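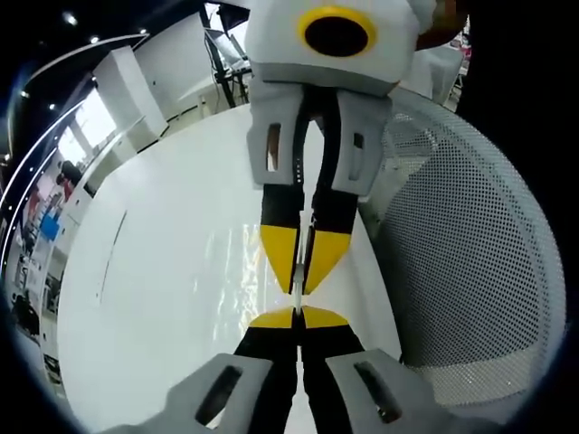

Chapter 2
The Meeting Table

Ask a furniture salesman why a meeting table should be oval and he will tell you that it makes people equal. There is no head, so there is no boss, and talk flows freely round the curve. This claim has been printed in so many catalogues that it is now treated as a finding. Readers of this chapter are asked to treat it as a claim.

Kobina Agyeman spent two years sitting in on meetings at offices in Bamberg and Sulberg, and his notes are less cheerful than the catalogues. In the rooms with oval tables, the senior person still had a usual place. It was mostly at one of the narrow ends, or else the chair with the best view of the door. Junior staff found out where it was by sitting in it once. Agyeman did not conclude that shape has no effect. He thought the effect was small and easily swamped by habit, and that firms paid a good deal of money for it.

There are plainer things to say about a large white table, and they tend to be left until after the order has been signed. The first is glare. A glossy top throws back the ceiling lights, and anyone reading a printed page on it may have to tilt the page or shift along. The second is joints. Few tables big enough for 14 people would fit through a door or into a lift in one piece, so they come as panels and are put together in the room.

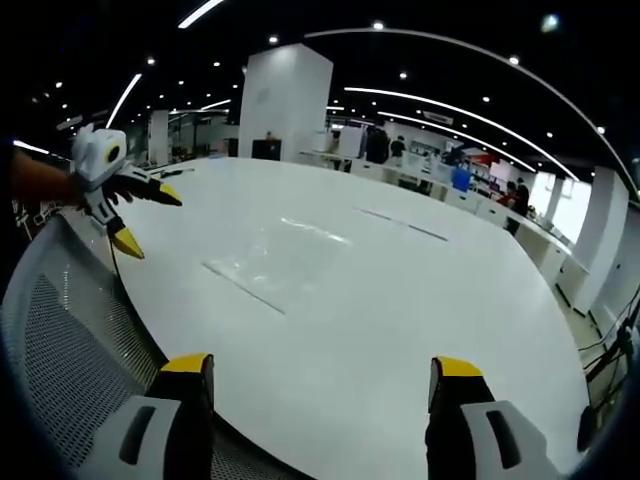 A seam is a modest thing on a drawing. In daily use it is where a pen skips and crumbs collect, and if the floor is uneven one panel may sit slightly higher than the next. The fitter can correct this on the day. Whether anyone corrects it again in November, after the table has been pushed aside for a party and pushed back, is another matter.

Chairs are sold with the same confidence. Mesh backs are said to keep the sitter cool, and perhaps they do. The Buvano showroom guide gives this a full page and gives seat height a single line, although a chair that is too low for its table will be noticed long before a warm back is. Berisha, writing for office managers, suggests borrowing two chairs and using them for a week before ordering 200. It is dull advice and we have not found better.

The rest of the chapter looks at how such rooms are used once the fitters have gone. We begin with where people sit when they are free to choose, then turn to what they put on the table, and how much of its surface is ever needed. Before reading on, sketch a meeting room you know from memory and mark your own usual place. Keep the sketch, as you will need it for section 2.2.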